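← back to all columns

Put the Lyrics Back

I bought the new Wenotetti record at a show in November, at the folding table by the coats, from the bass player. It came in a plain sleeve with a sticker on the front and a download card inside. The download card had a code. The code had a zero in it that was the letter O, or the other way around, and after four tries the site suggested I contact the artist, who had by then gone back to loading the van.

I have no complaint about the music. It's their best one. My complaint is with the sleeve, or with what used to be in the sleeve, which was something to read.

There are 8 songs on it and I can't tell you who plays on any of them. Somebody is playing a clarinet on the second track, beautifully, and I would like to know who so I can go and spend money on that person. The sticker doesn't say. The page where you stream the album doesn't say either, though it does tell me that fans also like three bands I can't stand.

When I was fifteen I had a tape by a band called Bretby, and the fold-out card was so long that you could never get it back in the case the way it came. It had the words to every song in a typeface meant for ants. It thanked the drummer's aunt for the use of the garage. It thanked a person known only as Soup. It listed, for reasons that must have felt urgent, the brand of every amplifier but not the names of the people singing the high parts. I read that thing on the bus until the folds went white, and when it finally split in half I carried both halves.

I learned more about how records get made from that card than from anything I've read since. I learned that "additional percussion" means a friend came over. I learned that the producer and the engineer are sometimes different people and sometimes the same person with less sleep. I learned the name Luminița Ursu, who played viola on two songs, and because of that I bought a record of hers at nineteen, and because of that record I own, today, an embarrassing amount of viola music. No algorithm did that to me. A piece of card did.

Now, I know what the labels will say, having asked one. Azadeh Sadeghi put out a lovely run of small records on Clinura, and when I cornered her on a Tuesday night by the bar she told me what printing costs, in detail, with her coat already on. An insert adds money to every copy. A booklet adds more. Add proofreading, which somebody's cousin does for free and badly, and then the reprint when the cousin misses the guitarist's last name. She had just sold 38 copies of a record she was very proud of. I bought her a drink and kept the rest of my argument in my pocket.

But I've had time to think, and the argument has come back out of my pocket. Most records don't need a booklet. They need one sheet, folded once, in black ink, from the kind of copy shop that also does lost cats. And where there's no object at all, where the whole album is a file and a square, they need even less. Text is the smallest thing you can put on the internet. A page that can show me a looping video of a cloud behind the song title can manage the name of the clarinet player.
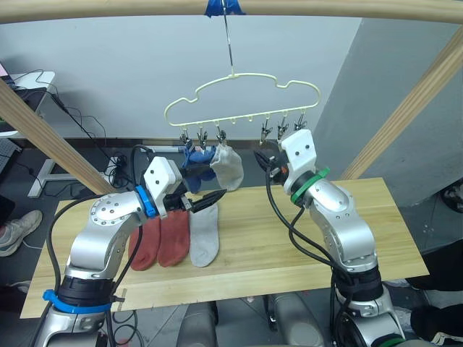

Isla Ruddock wrote in after I floated some of this in last month's column, and she isn't having it. Lyrics on paper ruin songs, she says. She spent ten years believing a line in her favorite Thongdee song was "the river owes me nothing," and it was holding up a good part of her personality, and then a reissue came with a lyric sheet and the line was "the rivet on the muffin." She would like the sheet unprinted. She adds that people who want to know who played the shaker should ask the shaker player, who will be thrilled.

I've turned this over a good deal. I even went and listened, and I'm sorry to say it is very clearly "rivet." And I grant her the larger point. Mishearing is one of the honest pleasures, and some songwriters print their words and you can feel the tune let go of them, like a party guest seen in daylight. A few of the greatest songs I know have lyrics that should be kept from children and also from adults.

So fine. Keep the words if you're shy about them. Give me the names.

The names are the part that matters to somebody other than me. Hermenegildo Barrera has been playing pedal steel on other people's records for 24 years, and he told me once that he finds out which ones came out by hearing them in the grocery store. He'd stopped in front of the yogurt and thought, that fellow's a little sharp, and it was him. He laughed when he told me. He also mentioned that he'd been looking for work since spring, and that a player gets hired off the back of a sleeve, and the sleeves had gone quiet.

I don't want to get solemn about it. Most liner notes were never literature. Plenty were written at four in the morning by people who had just learned the word "sonic." I once paid extra for a deluxe edition with an essay comparing the bridge of a song about a truck to the late cathedrals. I still have it, and I still read it when I'm low.

What I'm asking for is cheaper than that and less well written. Who played, who sang, who sat at the desk, whose garage. If there was a Soup, I want Soup in there. Put it on the sheet, or the page, or the back of the useless download card, in whatever size of type you like. I have bought stronger glasses for this.

And if anyone from Wenotetti is reading: was that a zero?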